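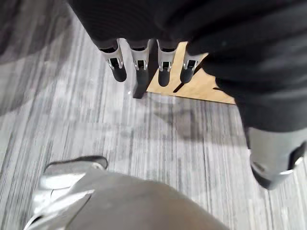
Dwynwen Powell has sat through more equipment pitches than she cares to remember, and she has a rule for them. She writes down the first figure the salesman gives, draws a line under it, and then writes everything else that comes up below the line. By the end of the meeting the lower half of the page is usually full.

"The number at the top is what they want you to talk about," she says. "I'm much more interested in the bottom half."

Powell looks after equipment spending at Ditbridge, which packs and sends out small household goods from a site outside Britedby. For the past year she has been asked, by people above and below her, when the company is going to buy a robot with hands. She has looked at several. She hasn't bought one.

Her doubts begin with the hands themselves. Ditbridge already runs a pair of ordinary pick-up arms with suction cups, bought second-hand, and she is fond of them. Fingers are another matter.

"Every finger has joints, and every joint is a thing I may have to pay for again," she says. "I ask what a replacement finger costs and how long it takes to arrive. You'd think I'd asked for their bank details. One firm told me it depended on usage. Well, yes. So does a tyre, and I can still get a price for a tyre."

She was quoted 3,000 pounds a year for a service plan on one machine. It left out the fingertips and the fabric covers, which were both listed as wearing parts. The covers annoyed her more than the fingertips did. "It's a sleeve. I asked if it could go in the wash and they had to ring somebody."

I put it to her that prices are falling, and that a firm which waits too long might be left behind. She has heard this one before.

"Left behind by whom? I'd like to meet them. I went to see a site that was supposed to be well ahead of us, and there were two engineers standing next to the thing all morning. They were very nice lads. They weren't in the costings."

The nearest she has come to signing was in June, over a lease from Parry. The term was 36 months, with training included, and the monthly payment was lower than she had expected. What put her off was a clause about floors. The supplier wanted a hard, level surface throughout, and part of the packing area at Ditbridge is carpeted, a leftover from when it was offices. Taking up the carpet and levelling what was under it would have come to about 2,000 pounds, before anyone had worked out where the packers would go in the meantime.

"That's not a huge sum. But it went below the line, along with the charging point and the extra insurance, and by then it was a different machine from the one I'd been offered."

Some of her colleagues think she is being stubborn. The manager at the firm's other site, in Sivthorpe, has argued for taking one machine on trial and learning from it. Powell doesn't object to a trial, provided it has an end date and somebody has written down what counts as a pass.

"Otherwise it just stays. I've got a label printer from a trial in that cupboard. We're still paying for the software."

What would change her mind? She wants to see a machine do one of her own jobs, with her own boxes, for a full shift, and she wants the supplier to leave the room. She would also like a parts list with prices on it. So far she has been promised both, and is waiting for the list.

In the meantime there is money set aside for new benches and better lighting over the packing tables, which the staff have been asking for. The benches come flat, and she has already checked who is putting them together.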